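第四讲 饮品台的自助耗材陈列

课程:餐饮服务现场管理 主讲:Ayten Ersoy

4.1 耗材的分类

饮品台上的自助耗材按是否直接入口分为两类。吸管、搅拌棒、杯盖属入口类,餐巾纸、杯套、托盘垫纸属非入口类。入口类耗材优先选用独立包装,裸装品只能放在带盖的取用盒内。两类耗材不得混放于同一容器。

4.2 直立筒的选用

独立包装吸管多用直立筒陈列。选筒时核对三项参数:筒高、口径、底部配重。筒高取吸管全长的一半至三分之二。过低则重心偏上,取用时易带倒;过高则末端露出不足,顾客须将手指伸入筒内。口径决定散开角度,口径越大、装量越少,吸管向外倾斜越明显,封口端可能伸到相邻器具上方。 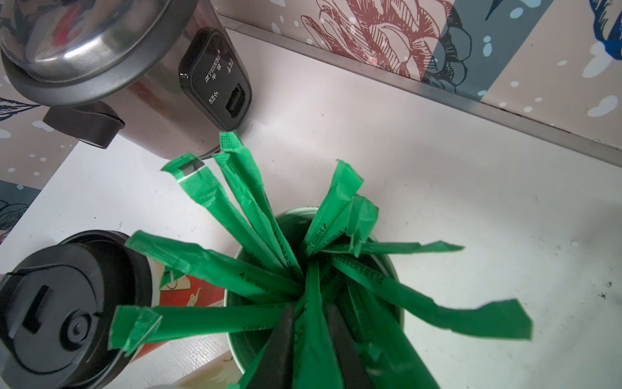 图4-2 独立包装吸管的直立筒陈列,吸管自筒口向四周散开,后方为不锈钢电热水壶。

4.3 与加热器具的间距

电热水壶、保温壶等与吸管筒同台时,以散开后的吸管末端为测量起点,不以筒壁为起点。本课程采用的最小水平间距为60毫米。壶嘴不得朝向吸管筒。台面宽度不足时,先减小筒口直径,再考虑移动水壶。

4.4 包装检查

补货前逐支查看封口。压纹完整、末端平整或仅有折叠者可继续陈列;末端起皱者须展开确认有无裂口;封口破裂、吸管外露者一律剔除。包装膜末端的撕边如未触及封口线,不作破损处理。

4.5 补货与记录

每箱100支,开箱后记录批次。补货时先取出余量,擦拭筒内壁,待干后放入新品,再将余量置于外圈,便于先行取用。每班检查2次,剔除数量计入耗材损耗表。

课后练习

一、测量实训室饮品台上吸管末端至水壶外壁的水平距离,绘制平面草图并标注尺寸。
二、阅读Herath门店的月度损耗记录(8月领用3,844支),说明计算破损率还需补充哪些数据。

作业交助教Dilani Sheikh。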